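Natmont Support Portal
Ticket: Baver hand-held gripper kit (pair) - left unit drops out during recording
Status: Open, waiting on customer
Product: Baver kit, two hand-held grippers, cables, hub, Baver Recorder software
Priority: Normal
Opened: 14/11/2024

Customer report

We are on a trial of the Baver kit and have to decide whether to buy it. Setup went fine and both grippers calibrated on the first try. The problem is the left gripper. During longer recordings the jaw width reading freezes at its last value, stays there for a few seconds, then jumps to the correct value. The right gripper has never done it. The recorder does not show an error at the time. We only find out when we play the file back.

We recorded 50 takes of a simple pick and place task. Eleven have at least one freeze on the left side. Short takes are mostly clean. The longer ones, where the operator moves across the whole table, are worse.

What we have tried so far:
Restarted the recorder and the host computer.
Moved the hub to a different port.
Recalibrated both grippers.
Ran with the left gripper alone. The freeze still happened.

Log from one of the bad takes:

start take 31
left: connected, right: connected
left: no new sample for 245 ms
left: no new sample for 200 ms
left: resumed
end take 31, status OK

Our complaint is partly with that last line. If a gripper stops sending samples, the take should not be marked OK.

Support reply 1

Thank you for the log. The gap lines mean the hub stopped getting samples from the left gripper, so the fault is somewhere between the jaw sensor and the hub. Calibration would not cause it.

Please do the following in this order and record a few takes after each step:

1. Check the firmware version on both grippers under Devices. They should match.
2. Swap the two cables at the hub end only.
3. Swap the two cables at the gripper end as well, so that each gripper is on the other one's cable.
4. Tell us which side freezes after each step.

On the status line, you are right that it is misleading. Recorder marks a take OK if both devices are connected at the start and at the end. There is a setting under Recording, Sample checks, that flags any take with a gap longer than the limit you enter. It is off by default. Turn it on and set it to 55 ms.

Customer update

Firmware matches on both units.

Step 2, cables swapped at the hub only: the left gripper still freezes. So the hub port looks OK.

Step 3, cables swapped at both ends: the freeze moved to the right gripper. Left is now clean. That points to the cable and not the gripper.

Sample checks are on. Bad takes now get a yellow flag, and we can throw them out before they go any further. This should be in the quick start guide. We had looked through the guide twice and the setting is not mentioned.

One more thing. With the suspect cable plugged in we can get a gap by bending it close to the connector. Keeping the gripper still and the cable straight, we get none. We put the cables back the original way around after this so that our notes stay consistent.

Support reply 2

That is a clear result. A break near the connector fits everything you describe. We will send a replacement cable from Watel, who make the cables for this kit. Please keep the old one, as they may ask for it back.

Before you fit the new one, please send a photo of the table with both grippers in use. We want to check how the cables run, so that the replacement does not wear in the same place.

Customer update

Photo attached.

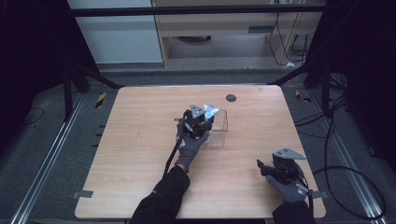

The cable routing has not been changed since setup. We had not given it much thought, to be fair. The left cable lies on the tabletop and comes back toward the operator, and the right one goes off the right side of the table. The task in use is the clear plastic box and the crinkled silvery item, which needs a lot of small wrist turns from the left hand. Our operators wear gloves for all takes, and none of them has complained about grip or weight. Tell us if you want the left cable to go out to the side as well.

Support reply 3

Thank you, we can work with that. The left cable has a lot of chance to drag and bend where it comes back over the tabletop. Please run it off the left side when you fit the replacement, with a loose loop between the gripper and the first fixed point. Do not tie it to the table edge. A strap on the forearm works better - the cable then moves with the arm and the connector takes less of the load.

The gloves are fine. Recalibrate once after the cable change, then repeat the same task so you can compare it with the earlier takes.

Customer update

Understood. We will move the cable when the new one arrives.

For the trial report, we need two answers in writing. Is the cable covered after the trial if we buy the kit? And can we order spares directly, or only through Natmont? We are also comparing this with the Wróbel set, where the cables can be changed without opening the handle. Yours can too, which we count in its favor, but a spare in the box would have saved us several days.

Support reply 4

Cables are covered under the same terms as the grippers for purchased kits. Spares are ordered through us, singly or in pairs. I have added a second cable to your shipment at no charge and passed on your comments about the guide and the default setting.

The ticket stays open until you confirm a clean run with the new cable.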